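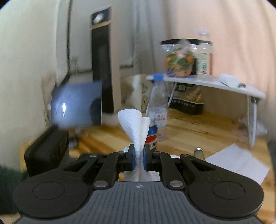 矢印のとおりに歩いたら川に出てしまいました、図書館へはどう行けばよかったのでしょうか、との声がJindodell地区の窓口に寄せられた。その後も同じ標柱について同趣旨の連絡が続き、先月末に窓口から当室へ調査依頼が回付されている。本日より本件を記録する。

作業記録 3月
件名 歩行者用案内標柱の表示板の回転について
対象 Jindodell地区設置分、全6本
記録 街路設備試験室

1 経緯

対象の標柱は、Kokitcombe町が駅前から図書館、町民会館、川沿いの遊歩道までの経路に設置したものである。支柱の上部に表示板を差し込み、締付け環で固定する形式で、製品名はBokimau、施工はLahlouによる。設置時の検査記録は当室に写しがあり、全数について表示方向が図面と一致していたことを確認済みとある。

したがって、設置の誤りである可能性は低いと当初は考えた。ただし検査記録の書式には方向の確認欄しかなく、締付けの程度を記入する欄がない。方向が合っていたことと、その方向が保たれることは別の事項であり、今回の調査は後者を扱う。

なお、地区窓口からは、いたずらで回されたのではないかとの見方も添えられていた。その可能性を排除する材料は現時点でない。ただ、手で回せる表示板であったとすれば、回した者が誰であれ設備側の問題として扱うのが妥当である。

2 現地確認

午前中に現地を巡回し、図面の方向と実際の方向を標柱ごとに照合した。以下は番号順の所見である。

一号（駅前広場の出口）。図面どおり。締付け環に緩みなし。手で力を加えても動かない。

二号（銀行跡の角）。図面どおり。環の下端に錆が出ているが、固定には影響しないと判断した。塗装担当へ別途連絡する。

三号（橋の手前）。苦情のあった標柱である。図書館の表示板が大きく回っており、遊歩道の表示板とほぼ重なる向きになっていた。片手で容易に回る。環のねじは外れておらず、締まっているように見えるが、環そのものが支柱の上で滑る状態であった。

四号（町民会館前）。図面から15度ずれている。歩行者が経路を誤るほどではないが、向かいの路地を指しているようにも読める。環に軽い緩みがある。

五号（図書館裏）。図面どおり。緩みなし。

六号（遊歩道入口）。図面どおりだが、手で強く押すとわずかに動く。風の強い場所であり、経過を見る必要がある。

三号は、その場で方向を戻し、仮の固定帯を巻いた。見た目は良くないが、正しい方向を指していることを優先した。地区窓口へは仮処置である旨を伝え、利用者から問い合わせがあった場合の説明文を渡してある。

巡回の途中で気付いた点を一つ記しておく。三号の標柱は、橋を渡ってくる歩行者からは街路樹の枝に半ば隠れて見える。表示板が正しい向きであっても、読み取れる距離はかなり短い。剪定は緑地係の所管であるため、本件とは分けて依頼を出す。

3 試験室での確認

三号の締付け環と、四号から外した環を持ち帰り、予備品の環と並べて確認した。外した箇所には予備品を取り付けてある。

目視では、三号の環の内面が全体に磨かれたように平滑になっていた。予備品の内面には細かい溝が切られており、この溝で支柱の塗膜に食い込ませて回転を止める構造である。四号の環は溝が残っているが、片側だけ浅い。

試験用の短い支柱に環と表示板を取り付け、表示板の先端に水平方向の荷重を加えて、回転が始まるかどうかを見た。荷重は製品資料の方法に準じ、300ニュートンを上限とした。予備品の環は上限まで回転しなかった。四号の環は上限に達する前にゆっくりと回り始めた。三号の環は荷重を読み取る前に回ってしまい、数値は記録していない。

続いて予備品の環について、往復の繰返し荷重を加えた。風による揺れを想定したもので、回数は2000回とした。終了後に再び水平荷重をかけたところ、回転は生じなかったものの、環のねじを戻すときの手応えは初めより軽かった。ねじの締付けが繰返しによって落ちていると見られる。ただし一個だけの結果であり、傾向として扱うには数が足りない。予備品の追加を資材係に申請した。

試験中の注意事項を次回の担当者のために記す。短い支柱は固定台の右側の爪に寄せて取り付けること。中央に置くと、荷重が大きくなったところで台のほうが先に動き、環の回転と見分けがつかなくなる。本日の最初の測定はこれに気付かず行ったので、破棄した。記録用紙には斜線を引き、理由を書き添えてある。

4 原因についての所見

現段階で考えられる筋道は次のとおりである。

表示板は風を受けるたびに左右へ小さく揺れる。揺れが続くとねじの締付けがわずかに落ち、環が支柱の上で微動するようになる。微動が始まると内面の溝が摩耗し、さらに動きやすくなる。三号は川からの風を正面に受ける位置にあり、表示板も最も長い。摩耗が他に先行したことは位置の条件と矛盾しない。

一方、五号は同じ時期の設置で、環にまったく異常がない。図書館の建物が風を遮っているという説明はつくが、施工時の締付けに差があった可能性も残る。施工時の締付け値が記録されていないことは先に述べたとおりで、この点は今から確かめる方法がない。Lahlouに対し、当時の作業手順書の提供を依頼する。責任の所在を問う趣旨の文面とならないよう、依頼文は課内で確認を受けてから送付すること。

塗膜の厚さも未確認である。支柱の塗膜が厚すぎると溝が塗膜だけを削り、金属面まで届かない。三号の支柱には、環の位置に帯状に塗膜の剥がれた跡が見られた。次回の巡回で膜厚計を携行する。

5 対策案の検討

午後、課内で短い打合せを行った。出された案を記す。

第一案は、環を新品に交換し、点検の間隔を短くするものである。費用は最も小さい。ただし、原因が風による緩みであるなら同じことが繰り返される。点検は誰がいつ行うのかという点で、地区窓口との調整が必要になる。

第二案は、環と支柱に貫通する止めねじを追加するものである。回転は確実に止まる。難点は、表示先が変更になったときに支柱の穴が残ることである。町民会館は改修後に入口が移る計画があり、四号の方向は将来変わる見込みである。穴から雨水が入ることへの処置も求められる。

第三案は、環の内面に薄い当て板を挟むものである。溝の摩耗した環もそのまま使える可能性があり、方向の変更にも対応できる。当て板の材質は未定で、硬いものは滑り、軟らかいものは夏季に変形するおそれがある。試験室で比較する価値はあると判断した。

打合せでは、標柱の本数そのものを見直すべきではないかとの意見も出た。駅前から図書館までは道なりに歩けば着く距離であり、途中の標柱がなければ誤った案内も生じないという趣旨である。記録には残すが、当室の所管を超える。設置数の適否は計画側で検討されるべき事項であり、当室としては、設置されているものが正しい方向を指し続けることを確認する立場をとる。

これに関連して、表示板に施設名だけを記す現在の様式についても意見があった。距離か所要時間が併記されていれば、利用者は途中で誤りに気付くことができる。三号で迷った利用者も、川に出るまで疑う手掛かりがなかったと推測される。様式の改定は次年度の要望事項としてまとめる。

6 当面の処置

三号は仮の固定帯を維持し、第三案の試験が終わるまで現状とする。固定帯が緩んだ場合に備え、支柱の基部に合わせ印を付けた。表示板側の印と縦に揃っていれば正しい方向である。窓口の職員が通りがかりに確認できるよう、印の見方を書いた紙を渡した。

四号は予備品の環に交換し、方向を図面に合わせた。合わせ印も同様に付けた。

六号は増し締めのみ行った。増し締め後は手で押しても動かない。動き始めるまでの期間を知りたいため、次回巡回まで追加の処置はしない。

一号、二号、五号は処置なし。合わせ印のみ次回に付ける。

利用者への回答は窓口が行う。当室からは、表示の方向が誤っていたこと、すでに直したこと、図書館へは橋を渡らず手前を左に進むことの三点を回答に含めるよう依頼した。窓口の文案では原因は調査中とされており、これは現状と合っているので異議はない。

7 次回までの作業

予備品の環が届き次第、繰返し荷重の試験を追加する。締付け値を変えて行い、ねじの戻りとの関係を見る。締付け値は必ず記録用紙の上段に記入すること。

当て板の材料候補を資材棚から選び、同じ大きさに切り出しておく。切り出した板には材料名を直接書く。昨年、手すりの滑り止めの試験で材料名を袋にだけ書いたところ、袋から出した時点で区別ができなくなった。

Lahlouへの依頼文の案を作成し、課内の確認に回す。

緑地係への剪定依頼は本日提出済み。受付の控えは本帳の裏表紙に挟んだ。

三号の摩耗した環は廃棄せず、標柱番号の札を付けて保管棚の下段に置く。固定台の爪の件は、台の側面にも注意書きを貼った。

追記 夕方、窓口から電話があり、三号の固定帯について、通行人から故障中なのかと尋ねられたとのことであった。帯の色が目立つことが理由と思われる。灰色の帯が在庫にあるので、次回の巡回時に巻き直す。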